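## Is it worth paying someone to seal an indoor brick wall?

**Shaimaa Fawzy**

We have one bare brick wall in the dining room, red-brown, no paint or plaster on it. The floor is patterned tile, and there's a big wooden table that takes up most of the space. We bought the house (it's in Ultley, on the older side of town) last November and the wall was already like that.

It sheds. I wipe the table after dinner and by the next evening there's a fine grit on the end closest to the wall. I had a man from Pallton over to look at a window and he noticed it and told me the brick was "breathing out" and needed two coats of a sealer called Trallatus. He quoted me $700 for the one wall. He also said that without it the wall would be "gone" in a few years, which sounded to me like something you say to people who have just bought a house.

The can says it blocks 97 percent of moisture. I asked him 97 percent of what, going which way, and he said it was tested. I asked who tested it and he said the manufacturer.

So: does sealing stop the dust? Does it need doing at all? And is there a way to find out before I hand over the money? The wall isn't damp that I can tell. No white stuff on it, no smell. It backs onto the hallway, so it isn't an outside wall.

---

**Hazem Alaoui**

Seal it. I did mine and never looked back. Any masonry sealer will do, they are all the same stuff in a different can. Roller, one afternoon, done. Looks great, kind of a wet look. Don't pay anyone for it.

**Shaimaa Fawzy** replied: Was yours shedding before? I don't want a wet look, and he didn't mention one.

**Hazem Alaoui** replied: Not really shedding, I just liked the look.

---

**Moataz Mansour**

I'd hold on to the $700 for now. A few things in that sales talk don't add up.

First, "breathing out." Brick doesn't produce dust by breathing. Grit on the table comes from one of two places: the face of the brick is crumbling, or the mortar is. In an old house my money is on the mortar, and you can check it tonight. Drag a house key along a joint with light pressure. If it leaves a faint scratch, the mortar is okay. If sand pours out, it's soft. Do that in several spots, low and high, and then do the same on the brick faces. Tape a sheet of dark paper along the foot of the wall first so you can see what falls from where.

If it's the mortar, a sealer is a poor answer. It soaks in a little way and glues the outermost grains together, so you get a thin crust over the same loose sand. It'll look fixed for a while. When the crust lets go you'll have flakes as well as grit, and whoever has to repoint it later will be cursing you, as new mortar doesn't like to grab on to a sealed joint. What soft joints want is raking out and refilling, with a mortar that suits the brick. In an old wall that usually means lime. Ordinary cement is too hard for old soft brick and can chew up the edges over time.

Second, the moisture claim. You asked the right thing. Numbers like that are normally about rain hitting the outside of a building. Yours is an indoor wall with a hallway behind it. It has no rain to keep out. If a little damp does come up from the ground, you want it to be able to leave, and some of these coatings slow that down. I can't tell you whether Trallatus is one of them. I looked for the data sheet and found a brochure with a waterfall on it.

Third, "gone in a few years." It has been standing there longer than either of us has been alive, I'd guess. Ask him to write down what he means by gone and sign it.

My order of doing things: vacuum the whole wall with a soft brush, top to bottom, going over the joints twice. Bare brick that has never been cleaned can hold years of old building dirt, and from your post I can't rule out that this is all it is. Then leave it alone for two weeks and see how much comes back on the dark paper. That costs you nothing but the vacuum bag. 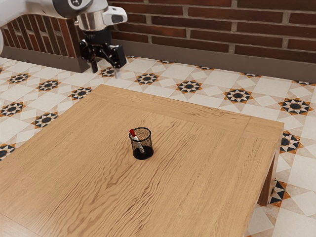
Aicha El Khatib disagreed with part of that in the comments: vacuuming is fine, but two weeks proves very little in summer. She says her own wall only shed once the heating went on and the air dried out, and that anyone testing in mild weather will decide the wall is fine and then be annoyed by winter. She'd leave the paper down for a month with the heat on.

**Moataz Mansour** replied: Fair, though I'd want to know whether that was the wall or whether you had the windows shut and noticed it more. A month can't hurt.

**Aicha El Khatib** replied: I noticed it in my coffee.

---

**Anas Ezzat**

Mostly agree with Moataz but he's a bit hard on sealers. There are matte ones sold for indoor brick that let vapor through, and on a wall where the *joints are sound* and the brick face is just a bit powdery, they do cut the dust. They don't cure anything, they cut it.

What I would do before paying for one:

- Buy the smallest can you can find and do a patch down low behind a piece of furniture. Not next to the door where you'll see it every day.
- Let it dry fully. Some go darker and stay darker whatever the label says.
- Rub it with a black sock, then rub the bare brick beside it with the other sock. If you can't tell the socks apart, you have your answer about the product.
- Cover the tile properly. Sealer drips on patterned tile are miserable to get off, and if the tile is unglazed they may not come off at all.

I tried one called Saber in my stairwell. Cost me $50 for enough to do the wall. The dust did go down. I also swept the stairs a lot more that month, having spent money on it, so make of that what you like.

On the quote: get another one, from somebody who repoints brick for a living and doesn't sell sealer. If they come in, scratch a joint and tell you to leave it alone, believe them. They just talked themselves out of a job.

**Shaimaa Fawzy** replied: Did the key test. Brick is hard everywhere I tried. The joints are fine up high, but in the bottom few rows the sand comes out if I look at it funny. So he wanted to seal the whole wall for a problem in the bottom rows. I've asked Pallton for the data sheet anyway and I'm waiting to see if it's the waterfall.

**Moataz Mansour** replied: Soft only at the bottom could be old damp, or a mop and bucket hitting it for decades. Before anyone refills those joints, have them checked with a meter, and ask to see the reading up high too so you have something to compare it with. One reading by itself is how people get sold a damp course.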